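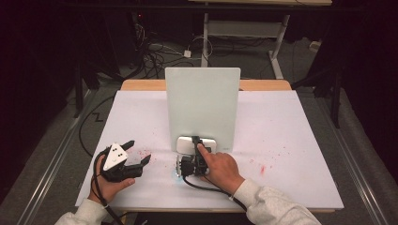
Features > Home & Studio > The Work Table

Covering the Table
By Farzana Karunaratne
November

Tirta Ginting buys white paper by the roll and goes through one every 5 weeks. He repairs and finishes small household goods in Fuvcombe, and every job starts with a fresh sheet pulled over the table.

"I used newspaper for years," he said. "The ink came off on everything."

Plain paper shows up a dropped screw. It also shows pigment, and Ginting works with a lot of red. He sweeps the dry specks toward the middle and folds the sheet inward before lifting it. A crease across the paper doesn't bother him. A tear does, and he swaps the sheet.

He lets the paper run past the front edge of the table and stop short of the back. Small upright pieces, such as boards and panels, go in the center where he can reach both sides. Cables come in from the front and drop straight to the floor.

His rolls come from Sopacua, a supplier two streets over. The shop has sold paper and card since 2000 and keeps 192 kinds in stock. Ginting has tried four of them.

Contact the features desk | © Beline Magazine | Back to top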